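Budgeting for a shelf-picking robot in a small shop: tips for the back room and the bank account

Most of our tips pages are about drain cleaner and sticky drawers, but the letters this month were nearly all from people who run a small store or a work canteen and have been asked to price up a robot for the drinks aisle. So this is the longer version of the answer I have been giving by mail. It is about money and planning. If you want to know how the things work inside, ask the dealer.

Start with the job, on paper

Before you ask anyone for a quote, write down the one job you want done. "Help in the store" is not a job. "Take ordered drinks off the shelf and put them in a customer's basket" is a job. "Stand up bottles that have fallen over" is a different job, and you may well be quoted separately for it.

Write down what gets handled, too. Go along your own shelf with a pad and note every shape of package: tall bottles, short bottles, cans, flat cookie boxes, narrow cartons. Weigh the heaviest one full. Measure the widest one across the part where a hand would hold it. Dealers ask for these numbers sooner or later, and a quote made without them isn't worth much. 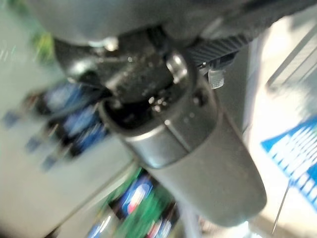 Keep that list next to the phone. When a salesperson says the hand can hold "any normal product," read the list out and ask for a yes or a no on each line, in writing. Mariama Osei, who buys for three canteens under the Eide name, got her first quote cut down this way. Two kinds of carton were going to need a different set of fingers, and she decided people could go on picking those by hand.

What belongs in the budget

The price of the machine is the line everybody looks at. These are the lines that get left off:

Delivery and getting it through the door. Measure the door, the hallway and any turn between them.
Power. You want an outlet on its own circuit close to where the robot will be parked.
Setup days. Ask for the day rate and the number of days, and ask what happens if they run over.
Spare fingers or finger pads. These wear.
Cables and cable covers.
Staff hours for training, at full wages.
Insurance. Call your insurer before you sign, not after.
A service contract, with the response time spelled out.
Floor marking tape and a couple of stands for keeping people back during tests.

Put a figure by each line, even if it's a guess, and mark the guesses with a G. When half your sheet is Gs you aren't ready to sign anything.

Rent first if you can

If a dealer will rent you a machine, take the rental even when the monthly price looks steep. Teodor Ekström runs the store at Bruvari and rented for 24 weeks before he bought. He spent the first few weeks moving shelves around, and he says he would have done that moving on a far more expensive clock if he had owned the robot and paid the setup crew to come back each time.

Ask three things about a rental. Does any of the rent come off the purchase price? Who pays if the hand is damaged by a leaking bottle? And can you swap for a different hand in the middle of the term?

Test with your own stock

A demonstration in a showroom uses the dealer's products on the dealer's shelf. Ask for one with yours. Load the shelf the way it looks late in the day, with things out of line, and don't tidy up first. Mix in full bottles, part-rows and boxes laid flat.
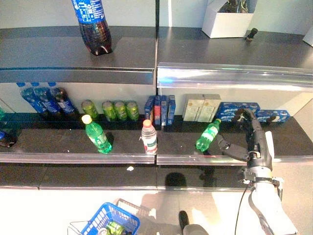
Give the test a score sheet. I use one column for the product, one for "picked," one for "put in basket," and one for anything knocked over on the way. Add a column for time, but fill it in last and don't argue about it on the day. Speed can often be improved later with better settings. A machine that knocks down the neighbors every time it reaches to the back row has a bigger problem, and you need the dealer's plan for it before you talk about price.

Run the same list on two different days if the dealer will come back. Liliana Amato did this for the Ristside corner shops and had 161 picks on her sheet by the end. She took the sheet to the price meeting and left it on the table the whole time.

Shelves and lighting

Look at the shelf before you blame the hand. Some cheap fixes to price in:

Shiny price rails and glossy shelf boards can give a camera trouble. Matte tape or a matte shelf liner costs very little. Try it on one bay first.
If the gap between the top of your tallest bottle and the shelf above is tight, raise the shelf one notch. Check what that does to the shelf over it.
Bottles lying on their sides roll. A strip of non-slip liner holds them, or you can fit a low lip along the front.
Sunlight moves through the day. Do at least one test in the morning and one in the afternoon, and price a blind if the two come out differently.

Tall units should be fixed to the wall or to each other in any case. Do it before the first test.

Baskets, bins and the other hand

People spend weeks on the picking and give no thought to where the product goes. If your customers use open plastic baskets with fold-down handles, then those are what you should test with. A handle in the wrong place is in the way. Decide whether it should be up or down and have it the same way every time.
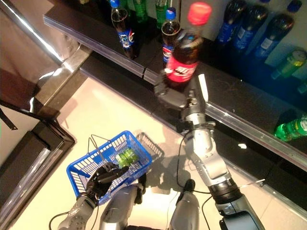
A two-armed machine that holds its own basket costs more than a single arm beside a fixed stand. On the other hand, a fixed stand ties you to one stretch of shelf. Work out how many feet of shelf you need served. For a single bay, the stand is probably enough, and you can put the difference into the service contract. For a whole aisle, get both prices and compare them over the full term of the loan.

Buy your baskets all in one model and buy extras. If you have a mixed pile, pull the odd ones out and use them in the stockroom.

Glass is a separate decision. I would leave it off the robot's list for the first year.

Floor space and cables

Mark the robot's reach on the floor with masking tape and live with it for a week before anything is delivered. Have the staff walk their normal route. You will soon find out whether the delivery cart still gets past. Allow room for the machine to turn with a basket in its hand, since the basket sticks out farther than the arm does.

Tiled floors are easy to clean but slick when something spills. Ask what the machine does on a wet floor, and ask to be shown. Keep a mop and a wet floor sign within reach of the test area.

Any cable that hangs or loops needs a clip or a sleeve. Check them at the start of each shift; it takes a minute. Replacement cables should be on your spares shelf from the first day, and the dealer should tell you the part numbers without being chased.

Who looks after it

Name one person and one backup. Training one person only is a false economy — the first sick day will show you why. Budget for both of them to go through the full course, and for a refresher when the software changes.

The daily chores are small. Wipe the fingers with a damp cloth, then a dry one. Soda dries sticky and will spoil the grip. Look for cracks and loose screws. Write anything odd in a notebook with the time beside it. A service technician will get more from that notebook than from a week of phone calls.
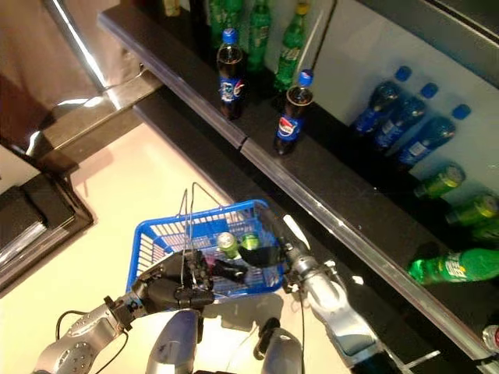 Set aside 7 percent of the purchase price each year for repairs outside the contract. That's my own figure, from my own books, and yours may come out lower. If you don't spend it, carry it over.

Reading the quote

Get at least three quotes, all for the same written job. Line them up side by side and look for what one has and the others don't. When a line is missing, ask whether it is included or forgotten. Things to look for in the small print:

Who owns the settings and the product list once they've been entered.
What a new product costs to add. Drinks makers change bottle shapes often, so this one matters.
Whether software updates stop when the service contract does.
How much notice they need for a visit, and whether weekends count.
What they'll pay you for the machine at the end.

Princess Fajardo wrote in to say that her quote from a dealer had the new-product charge on the last page, per item. Her store changes drinks every season. She asked for a flat yearly fee and got it.

If the sums don't work

They may not, this year. Keep the job description, the shelf list and the test sheet in a folder and ask for fresh quotes next September. The shelf repairs and the new baskets won't be wasted either way, and the staff will be glad of them.

A blank copy of the score sheet is at the counter, or send a stamped envelope. Next month we're back to drains, with a long letter from Tormod Nygård on floor traps.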